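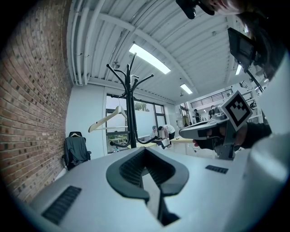
Sturkley wants shoppers to pay to return what they buy. It would rather call it something else.

The online clothing and housewares seller said in a notice to customers that a "care and handling contribution" will be taken out of refunds on most items sent back by mail. The change applies to orders placed from the day of the notice, Oct 25, 2022. Items that arrive damaged, or that turn out to be the wrong size or color through the company's own mistake, are exempt, provided the customer can show as much with photographs.

The company gives two reasons. The first is cost, and few people in the trade would argue with that. Shipping has gone up, warehouse wages have gone up, and a sweater that comes back in November may not find another buyer until it has been marked down twice. The second reason is the environment, and here the notice gets harder to follow.

According to Sturkley, the new charge will "encourage more thoughtful choices" and cut down on needless truck trips. The notice does not say how many trips, or compared with what. It does not say what share of returned goods is put back on sale, what share is sold off in bulk and what share is thrown out. Asked for those numbers, the company sent back a copy of the notice.

What it did offer was a survey. Sturkley says it asked 500 customers in June whether they would support "a small contribution toward more responsible returns," and that most of them said yes. The full list of questions has not been published. A summary runs to a page and a half, and it shows that the question about the contribution came after three others on the subject of waste. Nowhere in the summary is a dollar amount put in front of the people being asked. Plenty of us would support a small contribution to nearly anything until we saw the bill.

There is also the matter of who was asked. The survey went out by email to members of the store's rewards program, and those members will not be paying the charge. They get free returns as part of the program, which has a yearly fee of its own. So the group that backed the idea is the group that will be spared it, a detail tucked into a footnote.

Sturkley is not the first to go down this road. Ejigu, a smaller rival that sells mostly shoes, brought in its own return charge in the spring and described it at the time as a trial. The trial has no end date, and the word has since dropped off the company's help pages. Ejigu says returns have fallen by 16 percent. It has not said whether sales fell as well, and without that second number the first one tells us very little. People who stop buying shoes also stop sending them back.

Ejigu's charge has at least the merit of being simple. It is one flat amount for each parcel, printed on the checkout page before the customer pays. Sturkley's depends on the type of item, the size of the box and how long the customer has kept it. The table setting all this out has 11 rows and can be reached only from a link at the bottom of the returns page. A shopper who sends back two shirts and a lamp from the same order may find three different amounts taken off the refund, though the whole lot traveled in one box.

The software that works out the charge comes from Rostero, which sells what it calls a "returns experience" to online stores. Rostero's sales material is franker than anything its clients put in front of the public. It talks about "recovering margin" and "shaping refund behavior," and it suggests that stores offer credit in place of cash by making the credit button larger. Trucks get one mention, on the last page.

Shoppers who live near a Sturkley store can avoid the charge by bringing items back in person. The company has 344 drop-off points, a figure it repeats four times in the notice. Most of those are counters inside other businesses, such as pharmacies and copy shops, and some keep short hours. Customers in rural areas will have to choose between a long drive and a smaller refund. A long drive in a car to return one pair of pants does not sit well beside the talk of fewer truck trips, and the notice does not try to square the two.

None of this means that free returns were free. The cost was always in there somewhere, spread across the price of everything, and the shopper who kept every order was helping to pay for the one who ordered the same dress in four sizes. There is a fair case for making heavy returners carry more of the load. Sturkley could have made that case openly. It could have charged only after a certain number of returns in a year, or lowered its prices by the amount it expects to save. Prices on the site have stayed where they were.

Nerken, a group that tracks complaints about online stores, says it has already heard from customers who placed orders before the notice and were shown the charge anyway when they printed a return label. Sturkley calls this a display error and says the correct amount will be refunded. It has not said when, and customers are being told to keep their receipts.

The company says it will "review the program in light of feedback" after the holidays, once the busiest weeks for returns are over. It would not say what kind of feedback might lead it to drop the charge, or whether the results of the review will be made public. The rewards program, meanwhile, is being offered to new members at half price through the end of the year — with free returns listed as its first benefit.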